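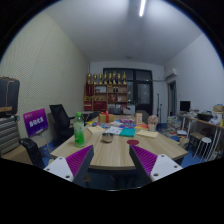

The method was called Gendimix, and Erzsébet Bognár had named it on a train, with a pencil, on the back of a seat reservation. You took a gripper in your own hand and did a job the way you would want a robot to do it. You did it again. Then you went somewhere else, with other light and other furniture, and did it there, and at the end of the day you stirred all the places together and fed them to one policy. The job that summer was to pick up a bottle and set it down on a red disc. Easy! A child could explain it. But the bottle was clear plastic with pale green liquid inside it, and there were papers scattered across the middle of the table, and the bowl was steel and threw light back at the lens, and Erzsébet looked at all of it the way other people look at a cake.

"Don't move anything," she said.

I had already picked up the yellow sheet. I put it back.

"More to the left. It was crooked before."

I made it crooked. I had been at the Gál laboratory for less than a month and I still thought that research meant tidying up first. At my old place we had a gray box with gray walls and a lamp in each corner, and a student who wiped the floor of it between trials. We had 800 demonstrations from inside that box. The policy we trained on them was beautiful. It could put a bottle on a disc all day long, as long as you gave it the box. When we carried the disc out to the lunch table, the arm reached for the sugar bowl, stopped, and stayed there with its fingers open until somebody pulled the plug.

Erzsébet had read the paper we wrote about it. It was the reason she hired me, she said, because it was such a lovely clear failure, and she had pinned the figure with the sugar bowl over her kettle.

So we worked. She took the gripper first and I kept the log. She had a small, quick way of doing it – in low, a pause, close, lift, over, down, open – and she talked the whole time, to me and to the bottle. "Come along. There we are. Not on the edge, we're not animals." After each one she moved the bottle a hand's width, or turned it so the label faced another way, and now and then she nudged the disc with her elbow and pretended she hadn't.

When her wrist got tired it was my turn, and I was terrible. I came in too high. I was so careful that the grip took forever, and then I set the bottle down half off the disc and had to go back for it.

"I'll delete that one," I said.

"You will not! You corrected it. How will the poor thing learn to correct itself if all we ever show it is me being perfect?"

"You weren't perfect either. You hit the bowl."

"I hit the bowl wonderfully," she said. "Write down that I hit the bowl."

I wrote it down. It's still in the log, under remarks: E.B. hit the bowl wonderfully. 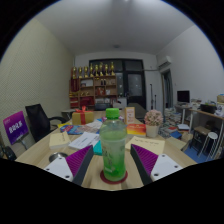 Bottle down on the coaster, fingers open.

We did 300 in that room. I can still close my eyes and see it, the shelf at the back with the row of gold trophies on top, the little pink flowers, the mesh chair I kept backing into. I grew fond of it the way you grow fond of a stretch of road. By the end I had stopped thinking about my hand. I would be wondering about dinner and the bottle would be standing on the disc, dead center, and Erzsébet would say, "That one was nice," from somewhere behind me without looking up from her sandwich.

Then the other rooms. A kitchen with a window behind the table, so that the bottle turned into a bright green lamp for an hour every afternoon. A workshop. A school library, where we had to whisper, and where she whispered "come along, there we are" with such force that a girl two tables over got up and came to look. When we counted everything we had 552 demonstrations, and it was fewer than my old lab had made in its gray box, and I'm ashamed to say that this worried me.

"It's not enough," I told her on the way home.

"Maybe not. Isn't it exciting?"

The training ran for two nights on the machines downstairs. I slept badly both times. I knew what the curves would look like if it failed, I had a whole folder of curves like that, and I lay there drawing them on the ceiling. Erzsébet slept perfectly well, or said so, and on the second morning she brought a poppy seed roll for each of us and one extra, which she put on top of the arm.

The arm's name was Seltberg. It had been bought for a project that went nowhere and it made a noise in the elbow like someone cracking a walnut. It had never seen any of our rooms. For that matter it had never seen its own desk, as far as the policy was concerned, because Erzsébet had forbidden me to record anything within ten steps of it. The test was going to be here, on Cultberg's bench.

Cultberg was the group next door. They grew things in dishes and they were messier than anyone I have ever met. Their bench had racks on it, and gloves, a bicycle lamp, somebody's birthday card, a tower of lids. They wheeled the whole thing over to us with great good humor and stood along the wall with their coffee. I put down the disc. Erzsébet put down a bottle, and I saw that the liquid in it was orange.

"That's not the bottle," I said.

"No."

"It's never seen an orange one."

"No," she said, glowing, and pressed the key.

Seltberg cracked its walnut. It swung out over the gloves and hung there, and I thought, sugar bowl. I thought it so hard I may have said it. Then the wrist turned a little, as if it had been spoken to, and the fingers went in low. There was a pause. I knew that pause! I had logged it for days. They closed, and lifted, and the orange bottle went across the bench over the bicycle lamp and came down half off the disc.

Nobody along the wall breathed. The fingers opened, just a crack. They closed again. The arm picked the bottle up a finger's height, moved it over, and set it down in the middle.

"That's you!" Erzsébet shouted. She had hold of my sleeve. "That's you, that's your silly one, that's the one you wanted to delete!"

Cultberg cheered and somebody spilled coffee on the birthday card. We ran it again with the disc on the other side. We ran it with the lights off and the blinds up. It missed, of course. It knocked over the tower of lids, and once it took a firm and tender grip on a glove and placed that on the disc instead, and was so slow and proud about it that we let it finish. But it came back to the bottle again and again, in a place it had never been, and when it went wrong it mostly noticed.

I entered the first run in the log. Mon 27 June, new bench, new bottle, success after one correction. Under remarks I couldn't think of anything good enough, so I left it blank and went to find a cloth for the coffee.

When I got back Erzsébet had taken the sugar bowl figure down from over the kettle and was writing on the back of it. She wanted to know how many more rooms there were in town. Her sister had a shop with mirrors in it. There was a man who kept parrots. If we did thirty in each, she said, and kept it up through the autumn, we could get to roughly 2,000, and had I ever thought about doing one on a boat?

I said I got seasick.

"Good," she said, and wrote that down too.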